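Greltadwood FC – Members' Meeting, Minutes

4 July 2022, clubhouse, upstairs

Present: see sign-in sheet. 40 members on the sheet, a few more came in after item 2 and didn't sign.
Chair: Siiri Laaksonen
Apologies: read out, none disputed.

1. Minutes of last meeting
Taken as read. One fix – the away game at Phetsri was a 2–2 draw, minutes had it as a loss. Corrected. Approved.

2. Transfer window
Siiri gave the update. Offer in from Drinport for our left back. First offer turned down flat, second one is better but paid in two parts, half now and half in November. Long talk on this. Point from the floor that Drinport were slow paying for the last player they took from us and we had to chase. Siiri said the board knows. Another member asked if a sell-on clause is in there. Yes, in the current draft, percent not settled so not for the minutes.

Player himself wants to go. Has said so to the coach. General feeling that we shouldn't stand in his way but shouldn't give him away either.

Agreed: board can accept if the first half is in the bank before he is released. Show of hands, 37 for, 2 against, rest didn't vote.

Incoming – midfielder from Kurkitz, free transfer, medical still to be done. League paperwork has to clear before he can play in a friendly. Question whether he is the same one who got sent off against us at their place. Yes. Some laughter. No vote needed.

Still short a goalkeeper. Two on trial this week. Coach will decide, not this meeting.

3. Season tickets
438 sold so far. Behind where the board wanted to be at this point, no target figure given out. Renewal letters went late, the printer had the wrong address file. Siiri apologized for that. Early price held until the end of the month.

Request for a half-season ticket starting in November for people who work away over the fall. Board to look at it. Somebody asked for the same thing last year and got the same answer, wants that noted. Noted.

4. Pitch
Reseeding done at the north end. Stay off it. Kids were on it again Saturday with a ball and the rope was down. Rope to go back up with signs. South goalmouth still drains badly, quote for the drain work is in but only the one quote so far. Need another before spending anything. Carried over.

5. Preseason friendlies
Phetsri at home, first one. Kurkitz away – bus to be booked, deposit due Friday. Members can have spare seats once the squad list is in, first come first served, pay on booking not on the day. Third friendly not confirmed, Drinport had asked but that was before the transfer talks, so left open.

Kickoff for Phetsri moved to the afternoon at their request. Posters need changing, they have the evening time on them.

6. Kit and changing rooms
New away shirts delayed at the supplier. Old ones for the friendlies if they don't come, two are missing numbers. Away dressing room shower still stuck on cold, plumber called twice, third call to be made tomorow. Towels and cloths – take them home, wash them, bring them back. Pile in the kit room is getting smaller every week.
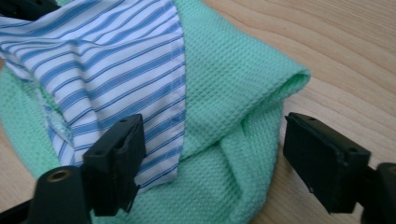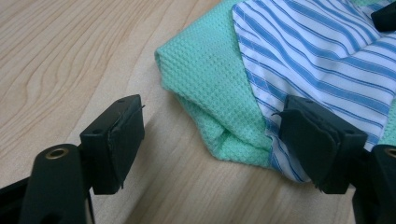

7. Youth section
Under-14s need a second coach or can't enter the league, their rules. Two names put forward, both to be asked. Background checks take a while so this has to move now. Under-10s fine. Sunday sessions start at ten, not half past nine as on the web site.

Question about whether youth players get in free to first team games. Yes if wearing the club top. Parents pay.

8. Any other business
– Gate by the parking lot sticks, needs oil or a new hinge.
– Complaint re music before kickoff, too loud near the family seats. Will be turned down.
– Can the minutes go out sooner. Yes, will try.
– Program ads, half the back page still unsold. Anyone with a business please speak to Siiri.
– Ask to move the members meetings off Mondays. No agreement on which day insted, so left as is.

Next meeting: date to be posted on the clubhouse door once the fixture list is out.

Closed 9:20 pm.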